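Visit report: Bosteo offices and meeting room, Stestenby
Submitted by Trinh Kiều, 5 December 2021

Purpose of visit: to inspect the furnished floor that Bosteo is offering for sublet, with attention to the meeting room, surfaces and cabling. Entry was by the Kindamden side. The floor is given on the plan as 307 square feet for the meeting room and 428 for the open area next to it.
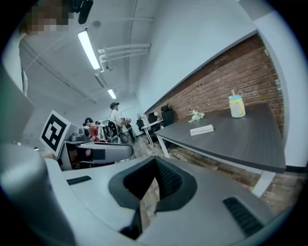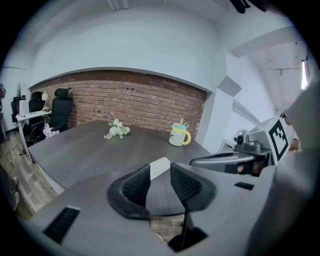
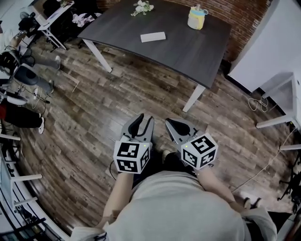 Meeting room

The main table has a dark gray top with a wood-grain finish and a rounded edge. It stands in front of a red-brown brick accent wall set into an arched recess. The remaining walls and the ceiling near the arch are white, which offsets the dark top reasonably well. The table was dressed with artificial flowers, white with green leaves. These are not on the inventory and should be treated as the tenant's own.

A white desk on thin metal legs is placed against the wall to the left of the brick, with a small white lamp. The desk is included in the sublet. The lamp is not.

Floor and storage

The floor is wood plank. A large white cabinet and a small white side table are listed as fixed to the lease. White cable lies coiled on the floor between the two, and a thin cable runs across the planks nearby. Hứa, who handles the building's electrical work, quoted 2 hours to route both along the baseboard. I would ask for this before signing.

Open items

Confirm cabinet keys (4 listed on the inventory).
Obtain the cleaning schedule for February.
Ask whether the brick is sealed.
Get the heating costs for the floor as a separate line.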